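Printed Cotton by the Metre — Paul Range
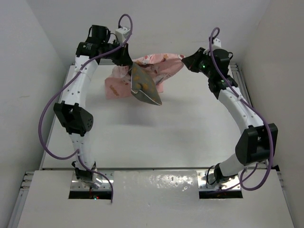
Pink star print with a grey-green flap.

Brikville Fabrics > Quilting and Craft > Paul Range

Code 511
112 cm wide
100% cotton, plain weave, 140 gsm
Sold by the half metre, minimum 1 m
Ten colourways in store, eight online

We've been cutting from the Paul range for a few years now and it's still the bolt I walk over to when somebody comes in wanting to make "something for the kids" and doesn't know where to start. It's a proper mid-weight cotton. It presses flat, it takes a crease and holds it, and it doesn't creep about under the foot the way the cheaper prints do. I've made pyjama shorts, library bags, a peg apron and far too much bunting out of it and I'm not sick of it yet!

The prints are small, so you don't lose half a metre trying to match them up (a godsend on anything with a yoke). Most run in both directions. The sailboats and the one with the row of houses are the exceptions, so if you're after either of those allow a bit extra and keep your pattern pieces facing the same way.

What it's good for

Bunting, bibs, drawstring bags, cushion covers, cot quilts, simple skirts, pot holders, doll clothes. It also makes a lovely lining for a denim tote. I wouldn't use it for a fitted shirt as there's no stretch in it at all, and for curtains you'd want to line it or the afternoon sun will come straight through.

Washing and shrinkage

Prewash it. Expect 5% shrinkage along the length and 2% across if you wash at 40 degrees. Reds and navies get a wash on their own first. After that it's a very easy-going fabric — warm wash, line dry in the shade, warm iron on the back. It softens up beautifully by the third or fourth go.

Thread and needles

Universal 80/12 is fine for nearly everything. Go up to a 90/14 where you've got bias binding over several layers. For thread we keep Nindudine all-purpose polyester in colours that sit well with the whole range, and 329 is the warm pink that disappears into most of the pinks and corals. If you're topstitching, try a yellow instead. It looks terrific.

Trims and bindings

Grarner cotton bias comes in 12 mm and 25 mm. The 12 mm is the one for bunting edges and pocket tops. Jonalyn Policarpio cuts hers on the straight grain and gets away with it on triangles, as there are no curves to go around, and it saves a fair bit of fabric.

Quick yardage guide

Library bag with lining: 1 m of each
Bunting, twelve double-sided flags: 1 m
Child's pyjama shorts, size 6: 1 m
Cushion cover, 45 cm, envelope back: 1 m (with scraps)
Cot quilt backing: 1.5 m
Adult apron with pocket: 1.5 m

From people who've sewn with it

"Made a whole set of bags for my niece's kindy and they've been through the wash every week. Colours are still bright." Cherry Mae Dumlao

"Nice to hand quilt. The needle goes through easily. I would like to see more greens." Jadwiga Stępień

"Frays a little after prewashing so I zigzag the ends first. Otherwise very happy and will buy again." Virgilio Calimlim

(More greens are coming, Jadwiga! Two new ones are due in October, a gum leaf and a darker olive.)

Ordering

Lengths are cut in one continuous piece. If there isn't enough left on the bolt we'll ring you before we cut anything. Swatches are free, up to six at a time, and we can post them in an ordinary envelope. Cut lengths can't be returned unless there's a fault, so do get the swatch if you're matching to something at home. Screens are hopeless with pinks.

Remnants under a metre go in the basket by the counter and don't get listed online.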